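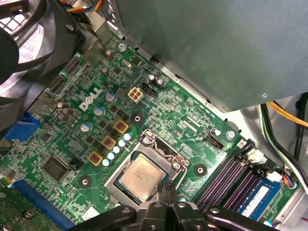 Hi Randi, hi all,

Sorry for the slow reply, I was up at the lake until Monday and the signal there is one bar if you stand on the dock.

On Sep, Randi Rustad wrote:
> Has anyone found a sane way to get old family recordings off
> cassette? I inherited a shoebox of tapes from my aunt, mostly her
> interviewing relatives in Vik. Some are labeled, most aren't. I have
> a deck that runs but sounds a bit underwater. Is it worth paying
> someone, or can I do this at the kitchen table?
> Also, does anyone know what she'd have meant by "Raris side B"?

Kitchen table, definitely! I did my grandfather's tapes that way over one winter and I'd do it again (well, maybe with a better chair). The underwater sound is very likely the heads being dirty or out of line with the tape. Clean them first with a cotton swab and rubbing alcohol, let everything dry, and try a tape you don't care about. If it's still muffled, there's a tiny screw next to the playback head that tilts it. Turn it a hair at a time while a tape with talking on it is playing and stop when the S sounds get crisp. It's kind of addictive.

After that you need a cable from the deck to the computer and any free recording program. I record a whole side in one go and don't touch anything, then cut it up later. Keep the levels lower than you think — my uncle laughs like a car horn and I lost half a story to it.

I ended up with 883 clips, so please, please pick a naming system before you start. Mine is tape number, side, then who's talking. I put "unknown" for the voices I couldn't place and played those at a family dinner, and my cousins got all but 2 of them before dessert.

As for paying someone, I got a quote from Hemar in 2000-something and it was nearly the price of a new couch. I'd save that for any tape that's snapped or moldy.

Raris I can't help with, but Ragnvald Hedlund might. He grew up out that way and knows all the farm names. Ragnvald, are you still reading the list?

One more thing, wind each tape all the way forward and back before you record it. The old ones stick.

Devlow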